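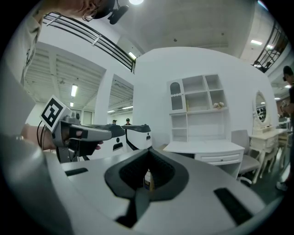
Vetatora Household Cloth Notes: README

Read this before you trust any of the labels. The set covers fabric handling and small tidying jobs, written up by Remedios Barroso and Khải Nghiêm, and it is less neat than the project page makes it sound.

What's in it

916 entries in 12 folders. Each entry has a short note on one item and a label from a list of four: folded, bunched, draped, unclear. The earlier release had no "unclear" label, and I don't believe a word of its agreement scores.

Known problems

- "Bunched" and "draped" overlap badly. A cloth can be heaped in the middle and hanging over one side, and our annotators split on it nearly every time. Thiện Âu wants a fifth label. I doubt it would help.
- Two-tone fabric gets logged as two items. We fixed 132 of these by hand and I would bet there are more.
- Garment type is mostly guesswork. If all you can see is a heap of cloth, write "fabric" and move on.
- Color names were left to whoever did the labeling. Pink, lavender and mauve may all be the same cloth. Don't train anything on that column.
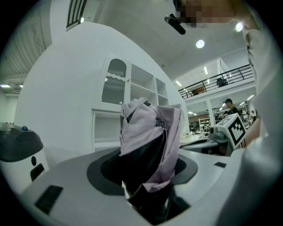

Pale pink fabric with a dark underside, bunched at the center and draped to the right.

Using the labels

Merge "bunched" and "draped" unless you have a good argument for keeping them apart. "Folded" holds up fairly well. The October revision dropped the neatness score, which Ka-ming Kuo and I never managed to give the same way twice.

Corrections go to Tuấn Đinh, with the folder and entry number. "Looks wrong" is not a correction.

Related
Prisbridge Linen Labels
Diệp Folding Notes
Bisov Shelf and Cabinet List

Contact the maintainers | © Vetatora | Back to top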